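5.3 Failure analysis: grip loss during two-arm handover

This section covers the fault that stopped the January runs and, in our view, matters more than the success rates in 5.2. Most of the analysis was done by Rasha Daher and Rami Hamdan from the logs. The stop-time measurements are from Bilal Abou Jaoude.

Setup as in section 4. Two arms facing each other over a shared mat, one small object per trial. One arm picks, moves to the handover zone, the other closes on the object, first arm opens. Each arm has its own controller. The task layer is Erska, the shared state between the arms goes through Harb, our message broker. No force sensing at the fingertips, only motor current. We want to be clear about that up front as much of what follows comes down to it.

We ran 600 handovers. 19 ended in what we first logged as "drop". That label was too broad. On going back through the wrist video and the current traces Rami split them into three groups: real drops, early release (giver opens before the taker has closed), and what we call a fight, where both arms hold the object and both are pulling. Early release is a nuisance. The fight is the dangerous one.

In a fight the giver gets a release command, starts to open, then gets a stale "not grasped" message from the taker and closes again. The taker by this point is already in its retract move. So now there are two arms with a rigid link between them, and each controller sees the other one as a load. Current goes up on both sides. Neither one goes over its own limit at first, the limits were set for single arm work and nobody had lowered them for the pair. What happens next depends on the object. Soft ones deform and slip out. Hard ones hold until a finger pad peels or a wrist joint faults.

The worst case was a fight that ran for 5 seconds before the operator hit the stop. The wrist joint on the giver did not recover after reset and had to be taken apart. A pad came off and we found it later behind the rail. No one was inside the cell. But the object left the grip fast when power was cut, and a shield was not fitted on the operator side that day. We treat this as a near miss and it was reported as one at Umgate.
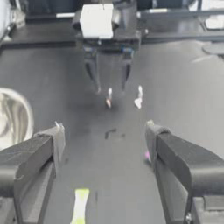

The root cause took longer than it should of. First guess was calibration. If the two base frames drift apart the taker closes off center, the current never reaches the grasp threshold, and the "not grasped" flag stays up. Plausible, and there was some drift. We recalibrated, the fights kept coming. Second guess was the pads, which had worn unevenly. New pads, fewer real drops, same fights.

The actual cause was message age. Harb keeps the last value on each topic and hands it to any reader, with a timestamp. Erska read the value and threw the timestamp away. Under normal load the delay is small and it makes no difference. When the wrist video was being recorded from both arms at once the broker fell behind, and the grasp flag could be up to 100 ms old when the giver's release check ran. That is enough for the giver to start opening, look once more, and see a state that is no longer true. The re-close was not a bug as such. It was put in on purpose, to catch early release, and it does catch it. We had fixed a small failure by building a larger one.

Two things hid this from us. The log recorded the time a message was read, not the time it was sent, so in the logs everything lined up nicely. And the fault only showed when recording was on. Several days of tests with recording off came back clean and we took that as proof that the new pads had done the job. Bernd Seidel at Promisville, who runs a similar cell, suggested swapping the read time for the send time in the plots. After that the pattern was plain.

Changes made, in the order they went in:

1. The timestamp is now checked. A grasp flag older than the limit is treated as unknown, and unknown means hold still, both arms.

2. Re-close removed. Once the giver has started to open it finishes opening. We accept the occasional drop.

3. Separate current limits during handover, lower than the single arm ones, on for as long as both grippers are in the zone.

4. One stop chain for both arms. Before this a fault on one arm left the other moving. Hard to defend in hindsight.

5. Video recording moved to its own network so it cant starve the broker.

Change 2 alone would have ended the fights as we define them. We kept the rest anyway. The stop chain in particular has nothing to do with message age, it was just missing, and the fault happened to show it. Widad Chidiac redid the risk assessment with the arms as one machine instead of two and the shield is now interlocked.

Stop time after the changes was measured with a dummy bar clamped in both grippers, both arms told to retract. Bilal ran this at each of the speeds in 4.2. The combined limit tripped in every run, with no joint faults. We did not repeat the test at full payload as the repaired wrist was not cleared for it. That is a gap.

Some limits of this analysis. The split into three groups was done by one person from video and traces, with no second rater. A few trials were hard to call, where the fingers hide the object at the moment of release, and these were counted as drops. So the number of fights may be too low. We also cannot say how often short fights happened in trials that ended well. The object arrives, the trial is marked as a success, and a brief current spike on both sides goes unseen unless someone looks. Rasha is going back through the successful trials for this now. Early on it looks like there are more than we would want, mostly with the small hard objects, and the success rates in 5.2 should be read with that in mind.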